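Organisation d'un poste d'assemblage de burgers froids
Rapport de projet, module Aménagement des postes de travail

1. Contexte

Le projet porte sur la préparation de burgers froids pour la cafétéria Drommont, qui en sert 51 par service en période de cours. La commande nous a été passée en août. Il s'agissait de proposer un poste compact, où tous les ingrédients restent à portée de main autour d'une zone de montage unique.
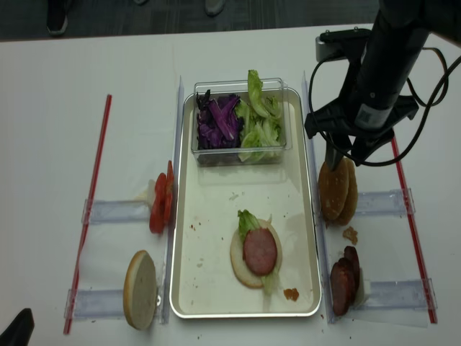

Noémie Sutanto

Le poste s'organise autour d'un plateau crème à rebord métallique. Le bac transparent placé en haut reçoit le chou rouge émincé à gauche et la laitue à droite. Les tomates et les pains supérieurs se rangent à gauche du plateau, la charcuterie à droite. Tout ce qui se tranche est posé sur chant, contre des rails transparents, pour pouvoir prendre une tranche sans défaire la pile.

Le budget matériel était de 200 euros. Nous en avons dépensé un peu plus de la moitié, surtout pour les rails, commandés chez Plukbridge et recoupés à l'atelier.

2. Ordre de montage

L'ordre retenu est le suivant : pain inférieur, laitue, charcuterie, tomate, chou, pain supérieur. Nous avions d'abord mis la tomate directement sur le pain, mais la mie se détrempait avant la fin du service. 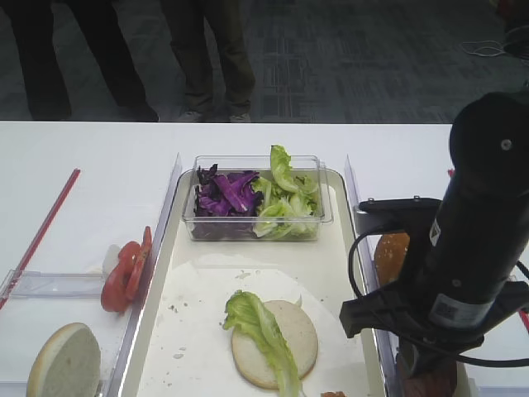
La laitue pose un autre problème. Les feuilles n'ont pas toutes la même taille et dépassent souvent du pain, ce qui gêne l'emballage. La fiche de poste demande donc de déchirer les plus grandes avant de remplir le bac. Pour le chou, une coupe plus fine serait préférable, les gros morceaux glissent au moment de fermer.

3. Miettes et nettoyage

Les pains perdent beaucoup de miettes sur le plateau. Un coup de raclette tous les 11 burgers suffit à garder une surface correcte.
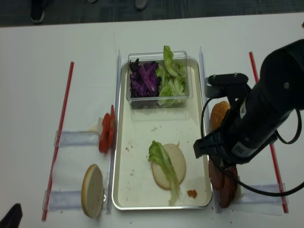 Fig. 3. Pain inférieur garni d'une feuille de laitue, miettes sur le plateau.

Les supports latéraux sont fixés à plat sur la table avec du ruban adhésif. La solution est provisoire : il faut les décoller pour laver la table et les replacer ensuite au même endroit. Treltilent fabrique des supports à ventouse que nous n'avons pas eu le temps d'essayer. 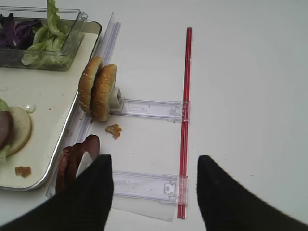
4. Bilan

Le poste tient sur une table ordinaire et se met en place en quelques minutes. Restent à revoir la fixation des supports et la capacité du bac à légumes, trop petit pour un service complet.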